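Key Hooks, Trays and the Things We Drop by the Door

Posted Thursday, October 23, 2025
Filed under: Small Tidying

Back in April I promised myself I'd sort out the bit of our home where everything lands when we walk in. You know the bit. Keys, loose change, the earbuds, a receipt from the garden store, somebody's hair tie. Ours used to be a cereal bowl on top of the shoe cabinet, and every morning I'd stand there fishing through it with one shoe on (while the bus went by, usually).

So this little gallery is all about stands and trays, the kind with a dish at the bottom and a bar with pegs above it. I've become a bit of a bore on the subject! My sister has asked me to stop bringing it up at dinner. But quite a few of you wrote in after the coat rack post wanting to know what I'd settled on, so let's get into it.

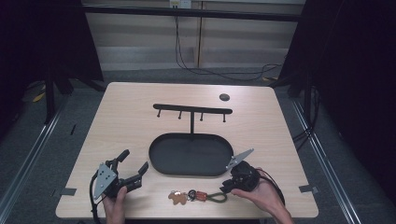 Keychains are where all my trouble starts, because I like a big one. Give me a charm, a loop, a bit of leather, something I can find by feel at the bottom of a tote bag. Macarena Villalobos, who got me into this whole business, carries one plain brass key on one plain ring and thinks I'm ridiculous. But a big keychain needs somewhere to go, and laid out flat it takes up far more room than you'd think. The one with the tan animal charm and the olive-green cord stretches right along in front of the tray, and that's a lot of table to give up to your keys. Hang it by the loop and it's just a narrow little thing on a peg. I do love that reddish-orange wrapped section in the middle, too. Against a black stand you'd spot it from across the room, and spotting it is half the battle at seven in the morning.

A word on pegs, while I'm here. I like short ones with a round knob on the end, and I like them spread out along the bar so that two keychains can hang side by side without getting into a knot. My first stand was a Garnuler from the secondhand place on Requena Street, and its pegs were so close together that my keys and the shed keys basically lived as one object. I gave it to my neighbor, who uses it for necklaces and is very happy with it.

The next one was an Oline, which had long bare hooks and no knobs at all. Very elegant. Everything slid off it whenever the front door slammed, and our front door slams a lot (old house, windy street, teenagers). I kept it through most of the summer out of stubbornness and then it went to the charity shop with the fondue set.

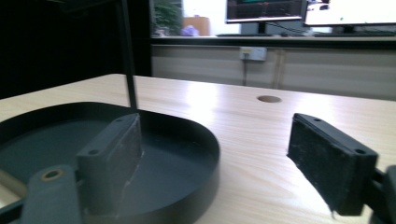
Then there's the question of how deep the dish should be, and I have gone back and forth on it so many times. Shallow has won. With a low rim you can sweep coins straight out into your hand, and a quick wipe with a damp cloth gets the dust out of the corners. Deep dishes look generous in the store and then they turn into the cereal bowl all over again, I promise you. I found two expired library cards and a tooth (a baby one, my son's, calm down) at the bottom of mine.

Color is really up to you. Black on pale wood looks smart to me and it makes silver coins easy to see, but dust shows up on a dark dish faster than I'd like, so I give it a wipe when I do the table.

If you're short on space, measure before you buy. Our shoe cabinet is 85 centimeters wide and I'd still managed to order a stand from Sarside that stuck out over the end and caught everybody's sleeves. It lives in the bathroom now and holds bracelets and hair ties.

Next time I'm doing the mail pile. Send me pictures of yours if you're brave enough, the messier the better, and let me know whether you want names left off!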